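**Station budgeting** is the part of planning in which a buyer of robot equipment adds up the cost of one complete work place, and not only the tools. In the purchasing guide used at Gusholm, written by Teodoro Orozco, a station with hand-held grippers has 2 grippers, a table, an open bin, stands, cables and power strips.

The grippers usually take the largest share of the money. Small parts are often forgotten in the first plan. In the Gusholm plan, cables and power strips together came to 236 dollars per station, and the floor covering was listed under building costs. 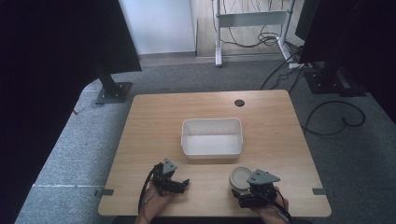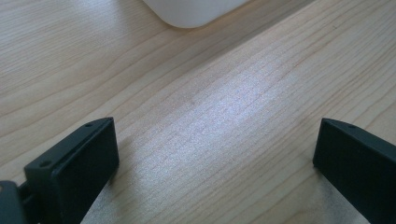
Spare fingers are ordered together with the grippers. The guide sets a reserve of 1,000 dollars per station for them and for repair. Brock Lemieux of the supplier Fitent has argued that this reserve should be shared between stations, and Nondness, a smaller site, buys in this way. Delivery time is also counted: the first Gusholm order arrived after 38 days.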